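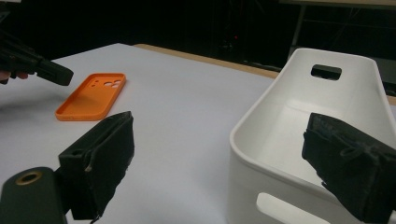
4.2 Comparison of finger pads on the hand-held grippers

The second experiment compares two kinds of finger pad on the same hand-held gripper. The Stemholm pad is a smooth silicone sheet of constant thickness. The Plusia pad is a soft fibrous layer, glued on the inner side of the finger, and it becomes loose at the edges after long use. Both pads were mounted on the same black fingers, and the camera, the trigger handle and the opening width were kept the same. In this way we hope that a difference in the results comes mainly from the pad.

The task is a two-handed pick and place. The operator holds one gripper in each hand, takes a flat object from the table and puts it into a bin. We chose flat objects on purpose, because they are difficult for parallel fingers - the finger tip must come under the rim or must press the two long sides, and there are only a few millimeters to hold. Figure 3 was recorded by the camera on one of the two grippers. The orange phone case lies with the open side up, the white bin is at the right, and the tip of the other gripper is just above the table, to the left of the case.

Figure 3. View from the camera of one hand-held gripper in the phone case task. The two fingers of this gripper are in the foreground and out of focus.

We collected 479 episodes with the Stemholm pad and 407 episodes with the Plusia pad. The numbers are not equal because one set of silicone sheets arrived late in March, and we decided not to throw away the episodes that were already recorded. An episode was counted as successful when the object was inside the bin and was not dropped before. If the object fell back on the table and the operator picked it again, the episode was marked as a retry and kept in a separate list.

With the phone case, the fibrous pad gave fewer slips when the case was held by its long sides. The silicone pad was better when the finger had to slide under the rim, as it is thinner at the tip and does not catch on the edge. For heavier objects we did not see a clear difference. Operators reported that the fibrous pad feels more forgiving, but also that they close the trigger with more force than necessary, and this can bend a soft case.

A second point is the effect of the pad on the image. The fingers are close to the lens and they always cover a part of the view. In Figure 3 the right finger hides a part of the bin, including some of its rim. For a human observer this is not a serious problem, but the McGrath controller estimates the position of the bin from its rim, and it loses the estimate more often when the finger is wide or when loose fibers hang from the pad. We therefore cut the loose fibers after every 300 closing cycles. Dim light makes the problem stronger. A white bin on a pale table gives little contrast, while the orange case was found without difficulty in almost all episodes.

All recordings were processed with the Plarari toolkit, version and settings as in Section 3. After removing the parts where both grippers were at rest, 1,793 short segments remained for training. We trained one policy for each pad and one policy on the mixed data. The mixed policy was tested with both pads without further tuning, and its results are given in Section 4.3 together with the results of the wrist camera test.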